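Chapter 2
Who Gets a Place: Admission Rules in Public and Private Schools

Every school has to decide which students it will take. In most public districts the answer depends on where a family lives. In a private school it depends on a written policy, and the policy is usually set by whoever owns or sponsors the school. This chapter looks at both kinds of rules and at what happens when a school has more applicants than seats.

Key terms: attendance zone, sibling preference, waiting list, sponsor, open enrollment

2.1 Two schools, one town

Tasonbridge has 2 schools that serve the elementary grades. Briggs Elementary is a public school and must enroll any child of school age who lives inside its attendance zone. Gravley School is private. It charges tuition, asks for an application, and places brothers and sisters of current students ahead of other applicants. Neither school may turn a child away on account of race. 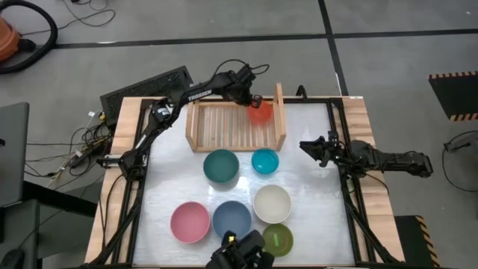 Tasonbridge, February

The application period at Gravley School closed this month with more names than openings. The school had 64 seats to fill across all grades. Siblings were placed first, then children whose families belong to the sponsoring church, then everyone else in the order their forms came in. Families who did not get a seat were put on a waiting list, and the list is kept until the start of the next school year.

At Briggs Elementary there was no deadline to meet. Parents bring proof of address and a record of shots to the front office, which opens at 10 in the morning. A family that lives in Rostby, outside the zone, can ask for a transfer under the district's open enrollment rule. The request is granted only if the grade has room.

As you read the rest of the chapter, keep these questions in mind. Who wrote the rule? Who does it help? What can a family do if it disagrees with a decision?

2.2 Where admission rules come from

A public school's rules begin with state law. The local school board then draws the zones and may change them when enrollment shifts.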